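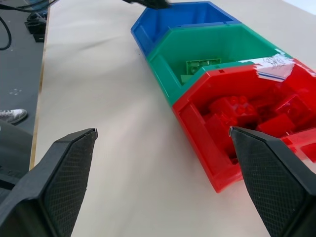

Noémie Rey would rather you didn't call it a choir. A choir, she tells me over a second pot of tea, has auditions and folders and somebody at the front looking cross, and what meets in the hall at Orketard every fortnight is "just a lot of people who like making a noise together, and a few of them happen to be in tune."

She started the Nidine Singers in May, 12 years ago, when she'd moved to Delaunay Street and knew only the woman next door. "I put a note in the bakery window and five people came," she says. "One of them thought it was a quilting night, bless her, but she stayed -- she's still our best alto!"

They learn everything by ear, a line at a time, with lots of stopping for biscuits and the odd argument about vowels. Her favourite is an old rowing song her grandmother used to hum, which took them most of a winter (it has 11 verses, and she won't hear of dropping any).

I ask if she gets nervous before a concert. "Oh, dreadfully. I can't eat a thing, and then afterwards I eat everything."

The next one is on 10th June at the Mundia Rooms, and she's still deciding whether to finish with the rowing song or open with it. "Ask me tomorrow," she says, pouring again.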